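Bin picking at Daltusgate: pictures from the June runs

Gallery page, kept by Fatemeh Mahmoudi

I was asked to put up a page about the data gathering at Daltusgate, and to keep it cheerful. I'll do the first part. The project is called Strand, it has been going since the spring, and its aim is to teach an arm to pick things out of a bin by giving it a great many examples of picking things out of a bin. Whether a great many is enough is the question I keep raising at meetings, and so far the reply has been a bigger number.

The first target was 100 good picks per kind of part. Then it was 200. The model trained on the first lot did well on the parts it had seen, laid out the way it had seen them, and poorly when someone put the same parts in by hand after lunch in a slightly different mood. I don't take that as proof the method is wrong. I do take it as a reason to look hard at what we are collecting before we collect more of it.

Blocks are what we use most. They are cheap, they don't roll, and you can tell from across the room whether one has been picked up. They are also very kind to a gripper, having flat sides and square ends, and I have yet to meet a customer whose parts are like that. Stindetti, who paid for part of the work, make pump fittings.
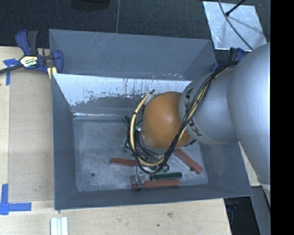 The layout rule is the part I argued over longest. The written version says the operator should "scatter the items at random", and people are hopeless at random. They spread things out evenly, they keep them off the walls, and they turn them so the long side faces the gripper. I went through one batch of 117 starting layouts and found only 24 with anything touching a wall. A real bin is mostly wall and corner by the time it is nearly empty, and the last few parts are the ones that stop a line.

We now tip the blocks in from a tub and leave them where they land. It is slower, because some layouts can't be picked at all and have to be logged as such. I wanted those kept in the set. The other view was that a failed pick teaches the model nothing, and for a month they were deleted. They are kept now, in their own folder, which the training script doesn't read. I count that as half a win.

Lighting is the other sore point. Bare metal throws back whatever is above it, and the same bin looks like a different bin in the morning and at four in the afternoon. Prernon, who supplied the labelling software, say their tool evens this out. I asked for before and after figures and was sent a brochure. My own check was dull: same parts, same layout, blinds up and then blinds down. The scores moved far more than I was comfortable with, and I have asked for both conditions to be recorded in every batch from now on.

Then there is the matter of what counts as a good pick. The log has one box for it, yes or no. A block lifted cleanly by the middle gets a yes. So does a block dragged up a wall by one end and dropped in the tray from a height, so long as it ends up in the tray. I watched an hour of recordings with the sound on and would have failed a fair few that had passed. Two of us are now scoring the same set separately to see how often we agree — my guess is less often than the reports assume.

None of this means the work is wasted. The newer sets are better than the old ones, the notes are fuller, and the operators have become very good at spotting an odd run and writing down why it was odd. I would sooner have that handwriting than another thousand easy picks. The model can't read it, of course, but I can, and it has explained most of the strange dips in the charts.

The next batch uses real fittings from Stindetti, oily as they come, in the same bins. I have asked for the results to be put on this page whatever they look like. If you work on Strand and your count of failed picks differs from mine, send me the batch number and I'll go through it again.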